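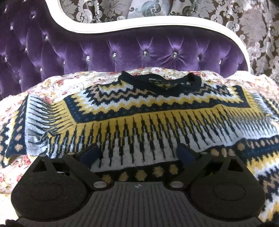 Last changed: Thursday, late morning (washing bit rewritten)

How I wash old quilted throws without wrecking them

I get asked about this more than anything else on the site, so I've finally pulled all my scribbles together. It covers the thin cotton sort of quilted blanket with a bit of wadding in the middle, the kind that ends up over a chair or across the foot of a bed. If yours is silk or wool, stop now and find someone who knows more than I do!

First, test the colours. Reds are the devils for running. Dampen a white hanky, press it on the darkest part of the pattern for a minute and look at it. Pink on the hanky? Cold water only, with a colour catcher sheet thrown in. (I use two. Possibly superstition.)

Next, go over the stitching. Spread the blanket out in good daylight and run your hand along the lines. Any loose thread gets a few small backstitches before it goes near water, or the wadding will shift and you'll have a lump for life. I did this to a lovely blue one of my gran's and I still wince.

Now the wash. I do mine in the bath, cool, with a small squirt of liquid detergent stirred in before the blanket goes anywhere near it. Fold it in a zigzag, lay it down and press with flat hands. No wringing, no scrubbing. Give it 30 minutes, then let the water out and press again while it drains. Rinse until the water's clear, which for me is usually three goes, though a very grubby one took six and most of an evening.

If you'd rather use the machine, pick the delicates programme and keep the spin at 800 or below. Ruba Qudah wrote in to say she puts hers inside an old duvet cover first, tied at the end, and I've pinched that idea and never looked back.

To get it out of the bath, scoop it up in a big towel. Don't grab a corner and heave! Wet wadding weighs a ton and the stitches will pop. Roll it up in the towel, kneel on it, swap for a dry towel and do it again.

Dry it flat if you've got the room. I lay mine over two clothes airers pushed together, out of the sun, and turn it every few hours. In August it's done by teatime. In winter, allow a couple of days and keep a window open a crack.

Ironing: I don't. A good shake and a smooth with the hands does me fine, and I like the crinkles anyway.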